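PRESS RELEASE

Cleteo publishes first results of its household chore study

Can a machine clear your table yet? Sometimes, says the Baxter laboratory, and slowly

BAXTER, November. Cleteo, a small company that tests automation for homes and shops, publishes today the first results of its chore study. The study asks a simple question: which daily tasks can be given to a two-armed robot now, without a person standing next to it?

The answer is mixed. In simulation, the control software Prorkska was given 224 chores in total. They included clearing a dining table, moving chairs back in their place, sorting clothes and filling a shop shelf. Prorkska finished 84 of them with no help. In a further 50 chores it finished after one correction by an operator. The others were stopped, most often for the reason that an object was dropped or pushed too near to an edge.

"We are satisfied with this number, but we do not want that people read it as more than it is," said Afroza Sarkar, who leads the study. "A chore at home is many small decisions. To pick up a cup is solved quite well. To know that the cup is still in use by somebody is not solved."

Table clearing received the most attention. The software must decide in which order to take the things, and it must treat a laptop in a different way than a ball. Round objects gave the most trouble in this part of the study. Flat objects were easier to find, but harder to lift, and Prorkska often needed a second try with them.

Shop work gave better results than house work. Shelves are regular, the boxes have known sizes, and the light is the same all day. Barrett Esposito, who is responsible for the shop part, expects that night shelf filling will be the first task where a store can have real use of such a system. He does not wish to name a year.

Speed remains a weak point. The median time for clearing one table was 16 minutes. Most adults do the same work while they are talking on the phone.

The room below is one of the simulated rooms used for table clearing. 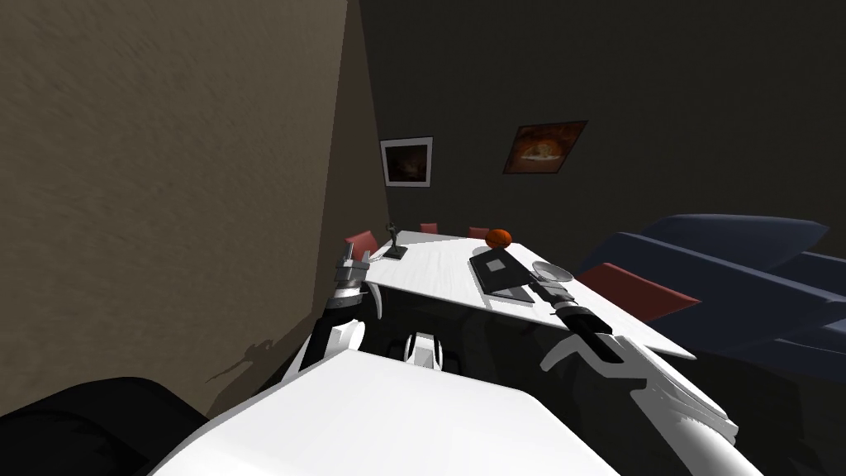

What comes next

The second part of the study will use real rooms. Cleteo has made an agreement with Rilel, a producer of furniture for rental apartments, which will give a furnished test apartment to the project. Milagros Ledesma will lead the tests there. Her team will begin with chairs and tables, and will go to the kitchen only when the results are stable.

Cleteo will also publish the list of failed chores, with a short note for each one. Other laboratories are invited to try the same list and to send their results.

About Cleteo

Cleteo tests robots and control software for household and retail tasks. The company does not sell robots. Its laboratory is located in Baxter.

Contact for press

Rezaul Dewan, Cleteo press office, Baxter
Interviews are possible in the morning, from 9 a.m. to noon.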